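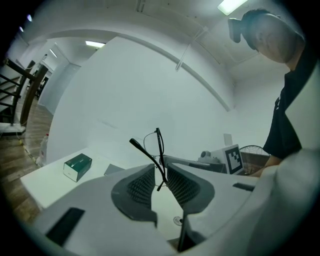
By the software desk, Humunis
Staff writer

Humunis has released version 5 of Flullach, the planning and control package that our readers in small workshops and teaching labs know well. The new version came out on Tuesday and is mostly about one thing: how a two-finger gripper should hold objects which are thin, light and not the same on both sides.

Eyeglasses are the object that the developers in Jeltevby speak about most. A pair of black glasses held upright between the two finger pads looks like a simple task, but for the planner it is a hard one. The frame is thin, the temple arms stand out in different directions, and a depth sensor often sees only a part of them. In the older version, the planner treated such an object as one closed box. It then refused many grasps that were possible, and accepted a few that were not.

Version 5 replaces the box with a set of thin segments. Each segment has its own safety distance, and the user can change it in the settings file. The planner now also asks which part of the object may bend. For glasses, the temple arms are marked as "may move" and the bridge is marked as "must not move". These marks are written by hand at the moment. The developers say that they would like to make them automatic, but they give no date for it.

The second big change is in calibration. Until now the user had to show a printed marker to the camera from several positions and start the calculation again each time. With the new version the marker panel can stay on the table during normal work, and the software checks the camera position whenever the marker comes into view. If the difference is larger than the limit, the program writes a warning in the log and continues. It does not stop the arm. Some users in the forum have already asked for an option to stop, and the developers answered that this will be added in a small update in July.

Wide-angle lenses are supported better too. The fisheye model was present before, but it had to be compiled separately, and many people did not know about it. It is now part of the standard installation. Near the border of the picture the result is still less exact than in the middle, and the manual recommends to keep the marker away from the border while calibrating.

Before the release the team ran a test with 113 recorded grasps, all of them with thin objects. The old planner found a valid path for fewer of them than the new one, but the full table of results is not published yet, so we cannot compare the numbers in this article. Planning takes longer than before. On a computer with 4 cores the team measured 2 seconds for a pair of glasses, and for simple boxes there is no change.

People who use the Farkas driver should wait a little. The force values are sent in a different unit in version 5, and the driver has not been adapted. A corrected driver is being tested. Until it is ready, the older version of Flullach remains on the download page and both can be installed side by side in separate folders.

Old project files open without conversion. After saving in the new version they cannot be opened in the old one, so please make a copy first. The release notes and the updated manual are on the project page, in English only. Questions about the segment settings should go to the forum, under "Planning", and not to the bug tracker.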